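Visit report: Relton automation lab, Botcombe
Prepared by Binta Afolabi for the equipment planning group, 12 January 2018

Purpose of the visit was to decide whether the simulation package goes into next year's budget ahead of the second gripper cell or after it. Valentin Gilbert and I attended. Garba Etim ran the session for Relton; Ifeanyi Usman answered the licensing questions.

1. Simulation station

Relton builds the work area in software before any hardware is ordered. The session used a simulated two-finger gripper and a bone on a large white surface, with a Kobalt 24V cordless tool modeled close to the viewpoint.

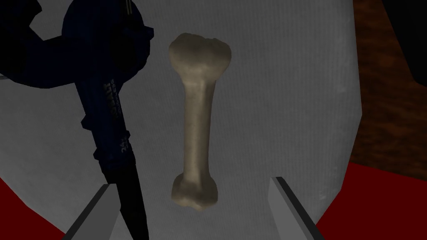 Etim's argument for buying in this order is that finger geometry gets settled before the purchase order. At Brarkwood we did it the other way in December and are still holding a finger set that does not fit our parts. Gilbert asked how far contact forces in the model can be trusted. Etim would not give a figure and recommended a physical test for any part we intend to grip by an edge. I agree with that.

Usman confirmed the following:
- License is per seat, renewed yearly. We would need 16 seats if training is included.
- Setup and object modeling is billed by the hour. Relton's estimate for our part list is 90 hours.
- Existing CAD files can be imported. Scanned parts need cleanup, charged at the same rate.
- Support outside office hours is a separate contract. I did not ask for a price.

2. Reach and clearance

The same simulated setup includes a plate on a red surface, with a long dark implement and a thin rod among the objects. For our purposes the rod is the closest match to the Haruna pins, which are the parts most likely to force a change of fingers. Folasade Briggs should send Relton the pin drawings before we request a formal quote. 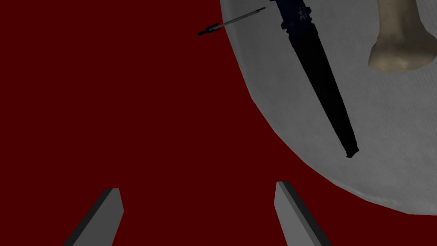
3. Budget items

Workstations: our current machines are below Relton's stated minimum for memory. Replacement is not in the draft budget.
Floor space: a second cell needs 34 square feet plus guarding. The bay at Brarkwood has room if the old rack is removed.
Training: two days on site, travel billed at cost. Gilbert puts our share of travel at $700.

4. Open points

Written quote from Usman, with modeling hours listed by part.
Decision on whether the 16 seats can be shared between shifts.
Pin drawings, Briggs.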